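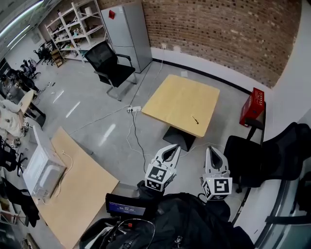
Square table, pale top, polished concrete floor.

Tikico Printable Mazes and Dot-to-Dots: Frequently Asked Questions

Last tidied up in July. Questions are in the order people sent them, which explains a lot.

What do you have on the site?

Mazes, dot-to-dots and a small, stubborn section of spot-the-difference sheets. The catalogue stands at 2,947 sheets, including one maze that has no exit. We know which one it is. It's called Wombat Burrow 4 and it stays up by popular demand from teachers of Year 6.

Do I have to pay?

No. Single sheets are free to download and print at home. The bound packs cost money and are listed under Packs, where you'd hope to find them.

Can I use the sheets in my classroom?

Yes, as many copies as you have children, and a few extra for the ones who start in pen. Relief teachers may print whatever they like without asking. You have enough on your plate.

Can I sell them?

No. You can't sell them as sheets, as a book, on a mug or as a "digital bundle" with a new border around it. If you want to use a maze at a paid event, such as a kids' table at a wedding, that's fine. You're selling the wedding.

What paper size are they?

A4. There's a Letter version of most sheets for our Canadian visitors, under the second button. If the Letter button is grey, we haven't made that one yet and the A4 will print with slightly fat margins at the top and bottom. Children don't appear to mind margins.

My printer cut off the last row of dots. Why?

Your printer is set to "Actual size" and it has opinions about edges. Choose "Fit to page" and try again. If the rabbit still has no feet, check that the paper in the tray is the size the printer believes it is.

Do I need colour ink?

Everything is black and white. If your printer refuses to print black because it's out of cyan, we're sorry, and we've been there, and there's nothing we can do about it from here.

How do the difficulty levels work?

Talta is the easy range, with wide paths and big friendly numbers. Prastbridge is the middle one. Zwahlen is the hard one, and we get letters about it. The names come from the fonts we were using when we drew the first batch, and by the time we thought of "Easy", "Medium" and "Hard" everybody had already bookmarked the pages.

As for ages, Talta suits most kids starting school and Prastbridge most kids who can read a chapter book. Zwahlen suits adults in waiting rooms.

My child finished a Zwahlen maze in under a minute. Is it broken?

Have a look at whether the line goes through any walls.

Where are the answers?

Each sheet has a Solution link underneath it in small type. It used to be in large type. Dot-to-dots don't have solutions, although we're asked for them every term. The solution to a dot-to-dot is the picture of a duck.

The numbers on Pelican Pier skip from 16 to 17 with a great big gap. Is that a mistake?

The gap is the pier. Draw straight across it. We do accept that it looks like a mistake, and a new version is on the list.

There really is a mistake, though. Who do I tell?

Send the sheet name and what's wrong with it to the Contact page. Kavinda Uddin reads those and fixes the files, usually in the evening after dinner. Please don't send a photo of the completed sheet with the error circled in crayon unless you can still read the sheet name.
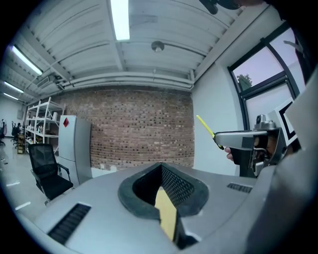

Close up, near the window.

Can you make a maze of my child's name?

We can, up to 12 letters. Use the Name Maze form and type it exactly as you'd like it spelt, apostrophes and all. The form will not correct you. It once made a very handsome maze for a boy called Jcak.

Can you make one of our dog?

Pet dot-to-dots are closed at the moment. The pets were lovely. The queue got out of hand.

Can I put your sheets on my own website?

Please link to the page for the sheet and leave the file where it is. Old copies float about with the old errors in them, and then we get the emails. You may show one small preview if you're writing about the site, including if you're being rude about it.

Do I have to credit you?

At home or at school, no. In a newsletter, a line saying "Maze from Tikico" is plenty. Leave the little name at the foot of the sheet alone and you've already done it.

Can I laminate them?

You can laminate anything you like, it's your house. Whiteboard markers wipe off a laminated maze well enough if you get to them the same day. After that you own a solved maze.

How often do you add new sheets?

Whenever there are some. School holidays bring a small burst, and December brings far too many reindeer.

I downloaded a file and now I can't find it.

It's in Downloads, probably with a (3) after its name. The other copies are in there too.

I asked a question and it isn't on this page.

Then it was either a very good question or it was about the duck. Try the Contact page, and have the sheet name handy.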